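Hulley shop revises power strip layout for shared worktables

The Hulley workroom has changed the way it sets out power strips on its shared tables, according to a notice posted Monday by Ursina Eberhard. The revised layout applies to the white-topped benches and covers strip position, cord routing and the area of tabletop that must stay clear between jobs.

Under the old arrangement, strips were left wherever the last user had plugged in. The notice sets one default: the strip lies flat on the tabletop, sockets up, with the cord leaving from the far end and running off the back of the board. Strips may be turned at an angle while work is in progress.
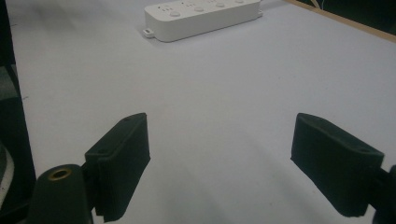
Priit Hunt wrote in response that the angle matters less than the plug type. Wide adapters cover the next socket in either direction, he said, and he asked that every second outlet be reserved for them. He also asked whether a strip could be clamped to the table edge.

Eberhard's answer was that clamping had been considered and rejected, as the benches are used for other work in the afternoon and the strips have to come off quickly. The request on adapters was accepted and added to the notice as item 2.

The clear-surface rule is stricter than before. When a job ends, the strip is unplugged at the wall, lifted off and stored, and the top is wiped. Tools in use may remain on the surface, but loose plugs and spare cords may not.

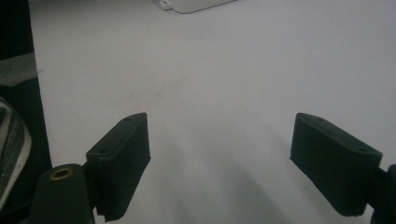

The rule took effect the same day. Edgars Org will check the benches at closing time and enter any exceptions in the room log. The log listed 34 entries for cords left on tabletops in the period before the change, most of them on the two benches nearest the wall.

Cord routing is handled separately. A strip placed front to back keeps its cord away from the user's sleeves and leaves both sides of the table open. The cord should have a loose curve where it leaves the board, with no sharp bend at the strip housing. Cables on the carpet are to be coiled at the end of the day.
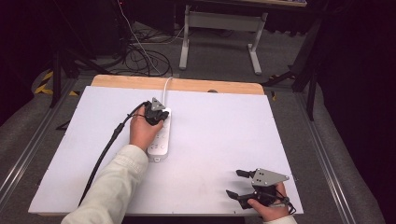 The combined load on one strip is limited to 1110 watts under the shop's own rule, regardless of the rating printed on the housing. Heaters and heat guns must be plugged directly into a wall outlet. Strips may not be connected to one another.

Marks on the tabletops are also addressed. Small smudges and specks are to be removed with a damp cloth after the strip has been taken away. Solvents are not permitted on the white surface. Marks that do not come off are reported to Org and left alone.

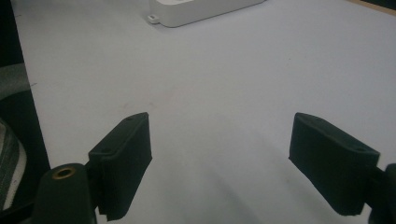 Requests for an exception go to Eberhard in writing before the job begins. The notice will be reviewed in April.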